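Week eight of the reno and we have walls again

So the frame inspection is behind us, the plaster is on, and I can finally stand in the back half of our house without seeing straight through to the laundry. I know I promised an update in July and then went very quiet. Sorry! There was a stretch where the only news was "it rained on the slab" and I didn't have the heart to write it up.

For anyone new, we're adding a kitchen and living area to the back of a weatherboard place in Drirstead. Our builder is a small outfit called Hudance, which on most days means Tài Kim, his apprentice and a ute with a very loud reversing beeper. The drawings were done by Kaisu Lehtinen, who also talked us out of the bifold doors (thank you Kaisu, I've forgiven you, the stacker is lovely).

The big drama this month was the beam. When they opened up the old back wall they found the lintel over the kitchen window had been sitting on not very much for a very long time, and the engineer wanted steel across the whole opening. That was a variation of $2491, plus a wait while it was made up. Tài rang me before he ordered anything and sent the price in writing the same afternoon, and I signed it that night at the kitchen bench, which at the moment is a door on two trestles. If you're about to start a build, please get every variation on paper before the work happens, even the tiny ones. We let one slide early on (moving a power point, how hard could it be) and it came back as a line on the invoice that I couldn't match to any conversation I'd had.

Anyway, the steel went in before smoko and the props came out that afternoon, and the ceiling is dead flat.

Colours next, and I've been hopeless. I had a whole folder of whites. Then I decided I was sick of whites and went hard in the other direction, and now I want a teal of some kind on the long wall behind the dining table. My partner wants it anywhere but there. 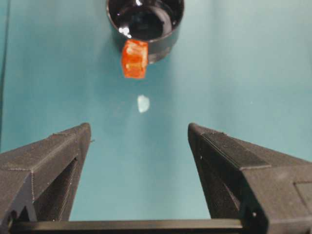 Teal and black together. I'm sold.

We've painted up a couple of big sheets of cardboard and we move them about the room at different times of day. At seven in the morning everything looks gorgeous. By four in the afternoon the sun comes in low under the verandah and one of the samples goes the colour of a public swimming pool, so that one's out. The other is a bit greyer and behaves itself. I'm going to live with it propped against the wall for another week and see if I still like it when I'm cranky.

The tiles are sorted, at least. We went out to Wutthorpe to see the showroom and I fell for a plain matte square called Bellini, in an off-white that has a bit of warmth in it. They had enough in one batch, so I paid the deposit on the spot: $1216 gone before lunch. Do check the batch numbers on the boxes when yours turn up. My sister didn't, and her bathroom has a faint stripe where the second lot begins. She says you stop seeing it. I see it every time I brush my teeth there.

I also had a long back and forth with Tài about the open shelf above the sink. I'd drawn it at a height that suited me and he very kindly pointed out that my partner would be hitting his head on it for the rest of our marriage. It's gone up a bit. White cups and black mugs are going on it and nothing else, that's the rule, and I give it a month.

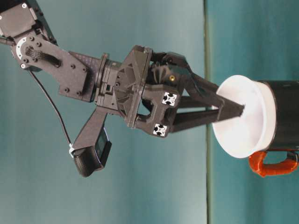 What's happening next

The waterproofer is booked for the laundry, then tiling, then the cabinets go in. The benchtop people won't measure until the cabinets are fixed in place, so there'll be a gap of more than 4 weeks with a kitchen that has drawers and no top. I've accepted this. We have the camp stove and the trestle door, and the pub does a decent schnitzel.

I still have to choose door handles. If you've got black ones, tell me in the comments whether they show every fingerprint, and please be blunt, I have to order them soon.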